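Kitchen Corner: Picking a Toaster You Can Live With

Hello again, dear readers! So many of you wrote in after the May newsletter asking about toasters that I simply had to give them a page of their own. I've been making toast nearly every morning in the Akdale four-slice (a bit of a lump, but a dependable one), and my sister-in-law swears by her Gromanari, so between us we have opinions.

Before you spend a penny, measure your counter and then measure the cord. Mine is short enough that I had to rearrange half the kitchen – tea canisters and all. 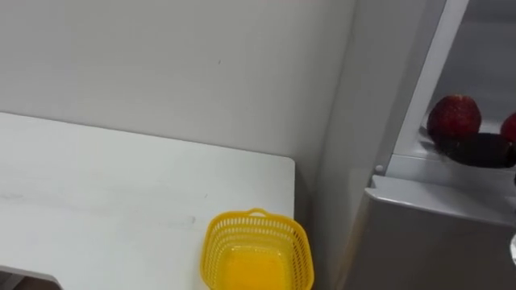 Slots, crumbs and bagels

Wide slots are worth paying for if you buy bakery bread. The Akdale takes a thick slice of sourdough without any coaxing, and the crumb tray slides out from the front, bless it.
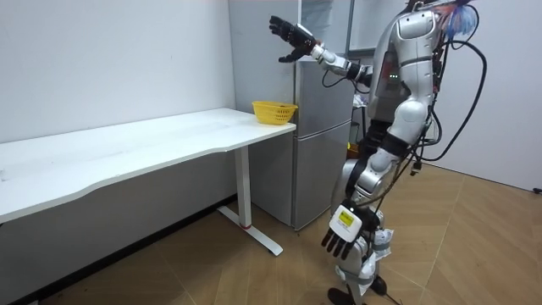

The Gromanari is quicker and has a lovely bagel setting, though its tray comes out at the back, so you'll be turning the whole thing around every time. I'd still be happy with either one. If you have a toaster you love, do write and tell me – I read every letter, usually over breakfast.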